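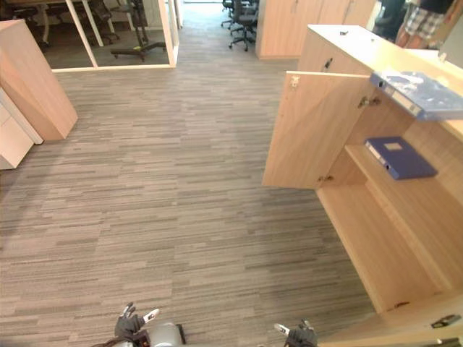 I have now lived with the Mirkard two-door office cabinet since September, which feels like long enough to have opinions, and I have a lot of them.

Quick background. We moved into a carpeted office with zero storage, and for a while everything we owned on paper sat in a heap on a chair. I wanted a cabinet with doors (open shelves and I don't get along, I just end up staring at my own mess) in a light wood color that wouldn't make the room feel like a courthouse. The Mirkard was $219, plus $39 for delivery to our floor. I also looked hard at one from Claeys that was nearly the same size, but it only came in white or a very serious gray, and So-yul Ra, who shares the room with me, voted no on both before I'd finished my sentence.

Color first, as that's what people ask about. It's a pale honey shade, lighter than it looked on the store's website, and I love it. Our carpet is that streaky office kind, gray and beige with darker charcoal lines running through it, and I was worried the two would fight. They don't! The cabinet warms things up quite a bit, especially late in the afternoon when the light comes in low.

Now the doors. They swing open really wide, which is great when you're hauling things in and out with both arms full, but please measure your room first. An open door sticks a good way out into ours, and I've walked into the edge of it twice (same knee). The hinges are small metal ones and they're adjustable. Mine needed it. Out of the box the left door sat a hair lower than it should have, and Stijn Timmermans from across the hall came over with a screwdriver and had it straight in 5 minutes. It has stayed put ever since. No squeaks so far either.

The handles are small and dark and look nice against the wood, though if you have big hands you might find them fiddly. Swapping them for something chunkier would be an easy fix. I keep meaning to and I keep not doing it.

Inside, there's a shelf across the middle and that's your lot. I keep binders on the shelf, usually lying flat because I'm lazy, and they go in that way without any trouble. The space underneath is good and tall. I had big plans for it involving a row of hanging files, and so far it has mostly held air. An extra shelf would help, and I do wish they'd sell you one - I wrote to ask and got a polite reply saying it's "under consideration."

The top is the part I use most, for better or worse. It's smooth and wipes clean easily, but slick plastic folders will slide around on it. I'm forever finding a blue one hanging halfway over the front edge. A strip of that rubbery drawer liner would probably sort it out.

Assembly was okay. The booklet is all drawings, and step 2 shows a panel the wrong way around, or at least a way around that made us take it apart and start over. Allow an evening and get a second person for the doors.

Would I buy it again? Yes, for an office. For a living room I'd want something with a little more going on inside, and I'd probably spend more. I'm giving it four stars, and I'd bump it up to five if that extra shelf ever shows up.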